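Three plates and a wire rack

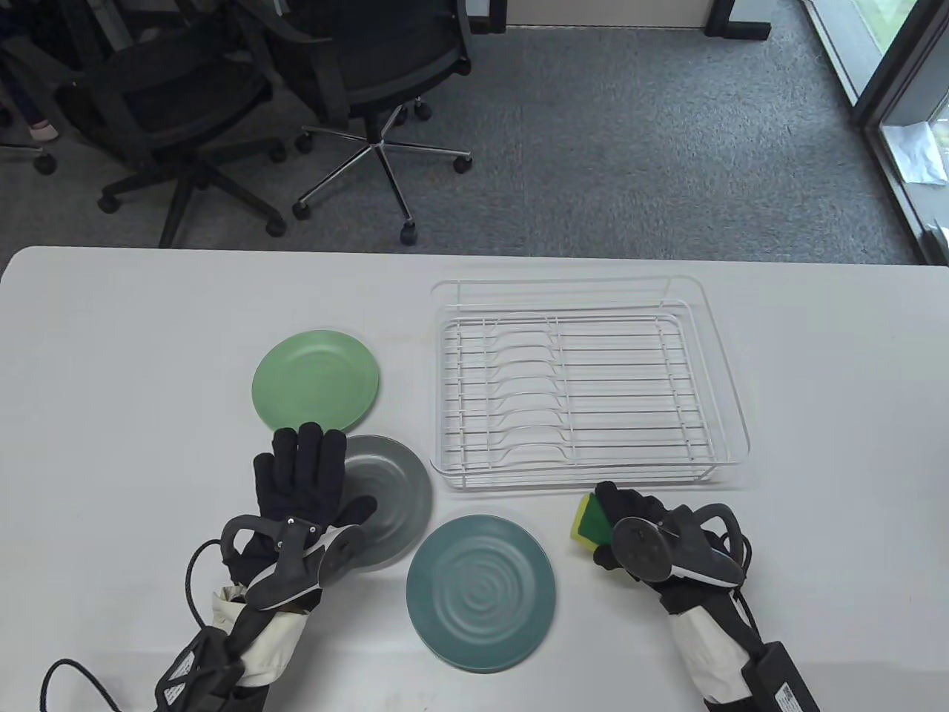 4 min read

I have been thinking about dish racks far more than a grown woman should, and I blame my sister-in-law Mariann Oláh, who came to stay in January and asked (very nicely!) why I was drying my plates in a pile on a tea towel.

Well, because I always have. My mother did it, and I never gave it a minute's thought. But you know how it is when a guest says something about your kitchen. By the next morning I was looking at racks online with my coffee going cold, and I had opinions on bamboo.

I went for plain white coated wire in the end, the sort with a grid of rods for a base and a row of wavy dividers up the middle so the plates stand up on their own. No cutlery tower, no fold-out wing, no tray with a spout. I did have a fancier one once, a two-story thing from Birkett, and it ate half my counter and dripped on the toaster. It went to the thrift store and I hope whoever has it now owns a very large kitchen.

The wavy dividers are the best part. My old straight-pegged rack held thin plates fine, but anything with a bit of a rim leaned over and took its neighbor with it. A curve gives the plate somewhere to sit. I still leave a gap between the big ones so they get some air.

Now, the plates! I gave up on matching sets years ago. I love a mix, as long as the colors get along, and sage green, gray and teal get along beautifully. The sage one is smooth and matte with just a little raised rim, and the gray and the teal both have those ripple rings going around toward the middle. They're pretty, but ripples need a proper wash. Egg yolk is the worst – it settles into the rings and sets like glue. I follow the rings around with the yellow side of the sponge first, then turn it over to the green side only where something's really stuck, and I go easy, as I've scuffed up a matte plate before and it never looked the same again.

The sponge is your ordinary green and yellow one, by the way. I tried a silicone scrubber from Omance that was supposed to last forever, and maybe it will, because I never use it. It just pushed the suds around.

My order for washing up is glasses, then plates, then whatever horrible pan I've been avoiding. Plates go in the rack from the back to the front, biggest first, all facing the same way. Kai-wen Man next door swears by alternating them face to face and we've had a whole conversation over the fence about it. I tried her way for a week and kept knocking rims together.

I wash the rack too, every couple of weeks, with hot water and a splash of vinegar, and I check the feet for spots where the coating has chipped. That's where the rust gets going. Mine's still good so far.

Mariann is back in the spring, and I've already told her she's drying.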